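Filed under: Short Fiction, Very Short Fiction

The Card Holder

Huguette Barbier had managed the Hotel Sovia for 40 years and left behind one red card holder, with a snap, and a clear box containing a card that said VIP. Her nephew Teemu got the hotel. Asanka, who had only worked the desk, got the card holder.

"It's full of plastic sleeves," he told Teemu on the phone.

"And in the sleeves?"

"I haven't looked. I was hoping for a number in Zurich." 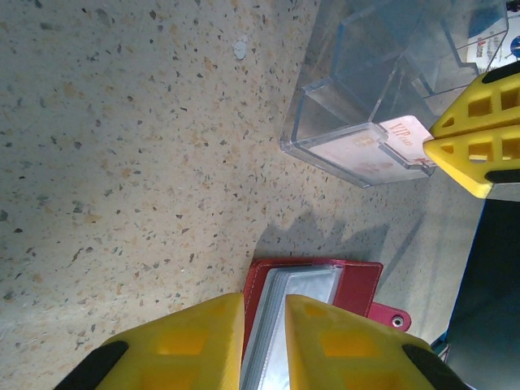
Teemu drove up from Plesthorpe that night, 58 miles in the rain, to be near his aunt's memory. He brought a small knife.

They agreed to be adults. They would go through her things together, with the lamp on and their hands in view. Teemu proposed starting with the goblets - two magenta, one teal, all hanging upside down on their gold rack like bats at a wedding. He disliked them and wanted them very much.

"She promised me the teal one," said Asanka, who had never thought of it before.

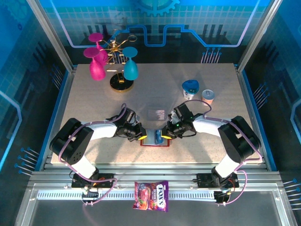
LOLLEDNESS, October

The lawyer, Bình Thái, wrote to say that the VIP card entitled its bearer to nothing. Huguette had printed it herself. She used to hand it to difficult guests at check-in and take it back at breakfast.

Teemu asked whether it could be appraised anyway.

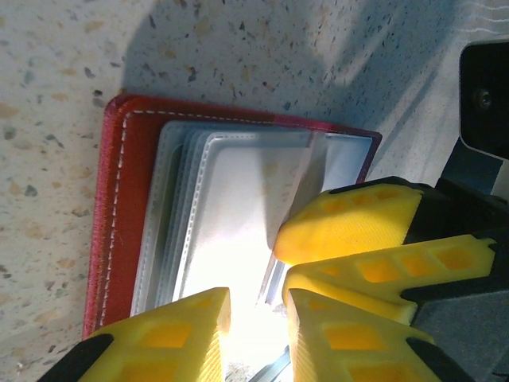 So it came down to the sleeves. Asanka turned them one at a time, slowly, the way she had taught him to go through a bill with a guest who meant to argue. Teemu breathed on his neck.

Behind the last one was a slip of paper in her square hand. "Asanka," it read, "Teemu owes the bar for 7 brandies. Do not let him leave."

He got up and locked the front door.

Print this story | E-mail to a friend
Back to top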